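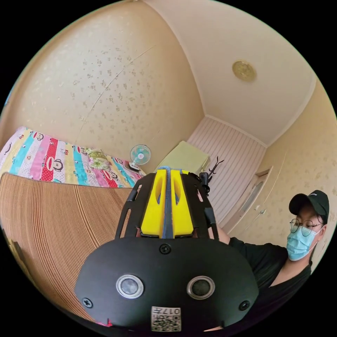

Dryer takes two cycles to dry towels, vent is clean??

Home > Laundry > Dryers > Ask

Posted in January by Oksana Kuzmenko

Electric dryer, maybe nine years old, Dekdale, the plain one with the dial. Used to do a full load of towels in 70 minutes. Now they come out damp and I have to run it again. Cleaned the lint screen, pulled the hose off the back and vacuumed it, nothing much in there. Drum gets warm. Not hot like before tho. Smells fine, no noise. Repair place quoted me $41 just to come look and I'd like to know what I'm dealing with first. Is it the heating element? Can I check that myself? Renting but the dryer is mine.

3 answers

Zlatko Omerović
Warm but not hot is usually airflow, even when the hose looks clean. Go outside while it's running and put your hand at the vent hood. Should be a strong push of air and the flap wide open. If it's weak, the clog is in the wall part of the duct, past where your vacuum got to. You need one of those long brushes that goes on a drill, any hardware store. Also wash the lint screen with dish soap and an old toothbrush. Dryer sheets leave a film, you can't see it. Hold the screen under the faucet, if water sits on top of it it's clogged.

If air is strong outside then look at the element. Unplug it first, take the back panel off, meter across the two terminals. No reading = broken coil. Some of them have 2 coils and only one goes, so you get half heat. Sounds like yours could be that. Check the cycling thermostat too while your in there, it's a cheap part. Take a picture of the wires before you pull any off.

Cadi Prothero
Mine did this and it was the hose crushed behind the machine. Pushed it back too far after mopping. Pulled it out a few inches, fine ever since. Look at that before you buy anything. And if it's the white plastic kind of hose get rid of it, get metal.

Emlyn Powell
just get a new one, nine years is plenty. we got a Gwilliam and love it

Oksana Kuzmenko
Ok update. Air outside was really weak. Flap barely moving. Got the brush and pulled out a whole grocery bag of lint from the wall, gross. Towels done in one cycle tonight. Didnt open the back. Thanks Zlatko, washing the screen now too.

Was this helpful? 1,228 views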